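Residence Log, Sandberg House
Second floor, room 3
May

Morning

The linen delivery from Nirnasow was received at the side entrance and signed for by Ms. Gebreyes. The count agreed with order 1053. One bath mat was returned as unsuitable for the washing machine.

I began the room at nine. The window was opened and the sill wiped. Mr. Dahlgren had asked that the patterned bedspread remain in use until the end of the term, and this request has been noted on the door card. The closet was emptied and its shelves dusted. Two hangers were found broken and were discarded.

Midday

Work stopped for lunch and for a short meeting with Ms. Åberg on the revised laundry schedule. Residents are to be informed by letter. I asked that the letter mention pillowcases, as these are often left out of the bags.

On returning to the room I turned to the bed. The white sheet lay over the bedspread in heavy creases, with the folded clothes stacked beside it, near the flowered pillow. The pink pillow was by the window wall. The clothes are to go to the closet, darker items on the lower shelf.
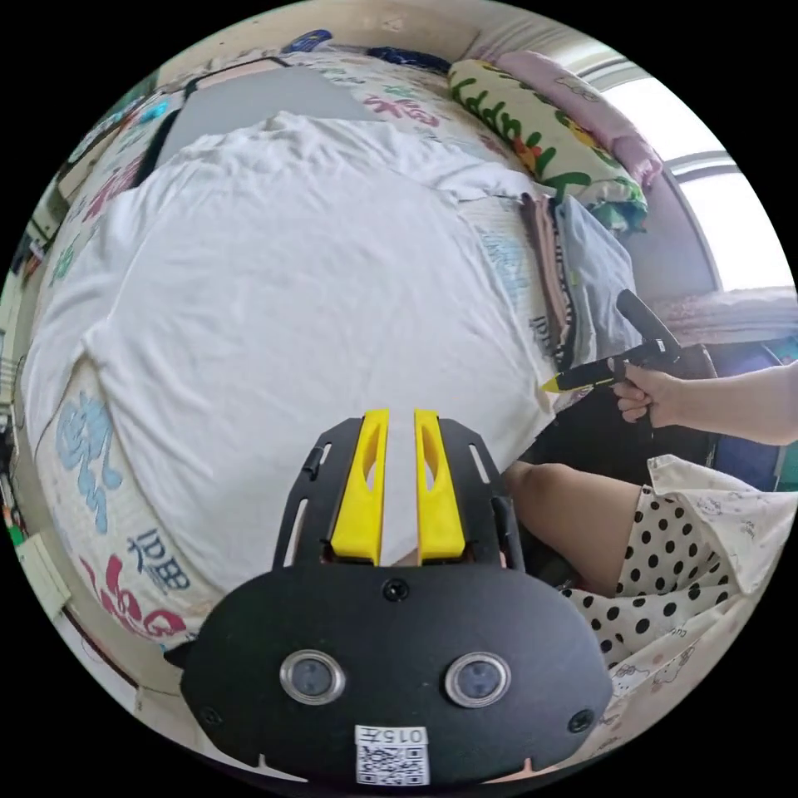

Evening

Keys were returned to the office at 1535. Mr. Michalski will take the corridor rooms tomorrow. The hall lamp still requires a new bulb.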